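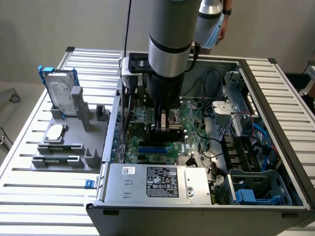

The tower on its side, side panel off. Drive in the blue caddy over on the left.

November, evening

Spent most of the day on the old desktops. They came over from the Himley office when it closed and have been sitting under a sheet at Jernden ever since. I said I would get through five of them this week and I have done 2, so I am behind.

Today's was asset number 3517. I like to lay them flat before doing anything else, because the boards are easier to read that way and my back does not complain as much. I keep the tower in the middle of the slatted table and the loose parts off to the left, so the screws have somewhere to go. In the morning I dropped one between the rails and lost ten minutes to it. I need to put a tray under there.

The memory is what I wanted to sort out first. The inventory sheet says one thing and the label on the outside said another, so I wrote down both and put a question mark next to them. The sheet has been wrong before. Whoever typed it up at Himley seems to have copied the same line down the whole column.

Ate lunch late, leftover rice and the last of the soup. Rang Yurchenko about the replacement drives in the afternoon. They want an order of 200 before they will talk about a better price and we need nowhere near that many. I told them I would think about it – I won't. 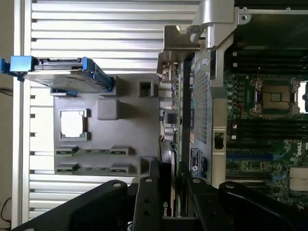

Blue drive carrier on the ribbed metal, gray shroud below it.

The blue carriers are good. I wish every maker did them like this, with the rails already on, so the drive and its plastic stay together. I am putting a strip of masking tape on each one with the asset number in pencil. Pen smears.

The gray shroud is more of a nuisance. It is a big flat piece and takes up room wherever I put it. I want a shelf just for covers and shrouds. Dresier had some cheap wire shelving in their last flyer and I should check whether they still have it.

Swept up and was home by seven. Tomorrow the next tower, and ask again about the key to the storeroom. Also buy pencils.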